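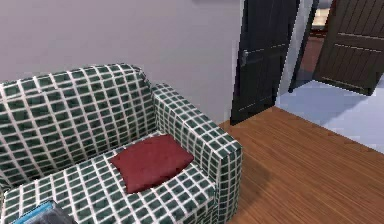

November 2019
King-fai Chuang, sim bench notebook
Search this notebook Go

Reran the whole Calado comparison overnight with the seeds fixed. Writing this up before I look at Paraskevi's numbers so I can't be talked into anything.

Claim on the table, from the July summary: shuffling surface textures in the training rooms makes the object-goal policy carry over to rooms it has never been in. The summary puts the gain down to "texture diversity." I didn't believe it in July and I'm not sure I believe it now, though for different reasons.

Setup, so I don't have to reconstruct it later. Telar renders the rooms. Calado is the policy, same weights layout as July, no changes to the memory part. Goal is a category word (pillow, book, door handle, lamp). The agent starts somewhere in the living room, has to get the goal in view and within reach distance, and has to say "done" itself. Saying done in the wrong place counts as a failure. 60 held-out rooms. 3,371 episodes total after throwing out the ones where the start pose was inside furniture. I threw out 267 of those. That is a lot of bad starts and I want to know why the sampler is making them, but it's the same list for both arms so it doesn't bias the comparison. It might bias what kind of room we're left with. Crowded rooms lose more starts. Note to self, check this.

Arm A: plain textures. Fabric, wood and wall paint come from the stock set, one each per object type.
Arm B: shuffled textures. Any fabric on any soft furniture, any paint on any door, any wood on any floor.

The living room with the green and white checked armchair is one of the shuffled ones, and I keep going back to it. Paraskevi likes it as a demo view because the dark red pillow stands out so well on the seat. My complaint exactly. If the goal word is "pillow" and the pillow is one solid dark red lump on a high contrast check, the agent doesn't need to know what a pillow is. It needs to find the patch that breaks the pattern. A blob detector would do it.

So the first thing I did this morning was split the pillow episodes by whether the pillow and the thing under it have clearly different colors. Crude split, done on mean color from the renderer's material table, threshold picked before looking. Results:

B beats A on the high contrast half. No argument there.
B and A are close to tied on the low contrast half. The seed-to-seed spread is bigger than the gap.

That is one category. Paraskevi will say I picked the category that suits me, and she'll be right, so I also did book. Book is worse to work with because half the time so little of it is visible. In the checked chair room the flat thing on the front of the seat is mostly out of view from where the camera sits, you get a corner and a bit of light blue edge, and I would not swear to it being a book myself if I didn't have the scene file to look in. The agent turned toward it in both arms. I don't know what to make of that. Could be recognition. Could be that both policies have learned to look down at seats, since seats are where Telar puts small objects.

That last one bothers me more than the texture business. The placement rules are the same in training and in test. New rooms, new textures, same habits about where things go. A policy that learned "go to the nearest chair and look at the cushion" would score well on pillow and book and would look like it generalizes.

Test I can run cheaply: take the goal object away, leave everything else, and see whether the agent still goes to the chair and says done. Did this by hand with 30 episodes before lunch. It does go to the chair. It mostly does not say done, which is better than I expected, and I should write that down as a point for the other side. When it did say done with no pillow present, it was on plain chairs in arm A and on patterned chairs in arm B. Too few cases to lean on. I'm writing it here so that I remember I saw it before the bigger run.

Doors. Different problem, same room. The dark door by the lavender-gray wall is standing open, and past the white door frame there's a second one, brown, open at an angle over the pale floor. For the door handle goal the silver lever on the dark door is the right answer from this start pose and the agent ought to go straight for it. Arm A does. Arm B goes for it in four seeds out of five, and in the fifth it walks over the threshold and stands in front of the brown door. I replayed that one several times. It stops right after crossing from the wood to the pale floor, turns, turns back, then runs out of steps.

My guess is that the change of floor upsets the memory part. Shuffling floors per room means that within one training room the floor never changes, unless the room has an opening like this one. So shuffling would make "floor changed" mean "new room, start over." If that's so then texture shuffling costs us something at doorways and the July summary never looked, because the July rooms were all closed boxes. Only a guess. One seed, one doorway. Needs a run on nothing but openings, with matching and mismatched floors either side.

Things I'd want before this goes into any draft:

Contrast-matched split for every category, threshold fixed in advance and written down by somebody other than me.

Goal-removed control on the full list, both arms.

A third arm with the shuffled textures but with placement rules broken, pillows on floors, books on windowsills. Telar can do this, Walberg wrote a switch for it in the spring and as far as I know it has never been flipped. The Walberg people say expect objects to sink into surfaces. Fine, we filter those.

Opening-only run as above.

A plain baseline. We keep comparing Calado with Calado. The Clinard explorer has no idea what a pillow is, it just covers ground and stops on a color cue. If it lands within a few points of arm B on the high contrast half then I think the July claim is finished for that half, and we should say so in those words.

Afternoon. Opened Paraskevi Sfakianakis's sheet. Her overall gap between B and A matches mine nearly to the digit, so the rerun is sound and whatever we disagree on is the reading of it. She had split by room size, which I hadn't thought of. The gain is larger in small rooms. I can explain that with contrast (closer camera, bigger patch of pattern, the odd one out fills more of the view). She can explain it with diversity (more texture per step). Neither of us can rule the other out from what's in the sheet. She asked what result would change my mind. Told her: arm B ahead on low contrast, placement broken, by more than the seed spread. She wrote it on the board and put my initials next to it.

She also pointed out that my contrast split uses mean color, and that mean color for the checks is some washed-out green that appears nowhere on the chair. Correct. A white pillow on that chair would come out as high contrast by my measure when half of what's next to it is white. Have to redo the split with something local, per view, off the rendered pixels and not the material table. So this morning's tie on the low contrast half may not survive. I've left the numbers where they are and marked them.

Queue for tonight: local contrast measure first, then goal-removed on arm B only since the machine won't get through both. Start sampler bug if there's time. Asked for the second card again.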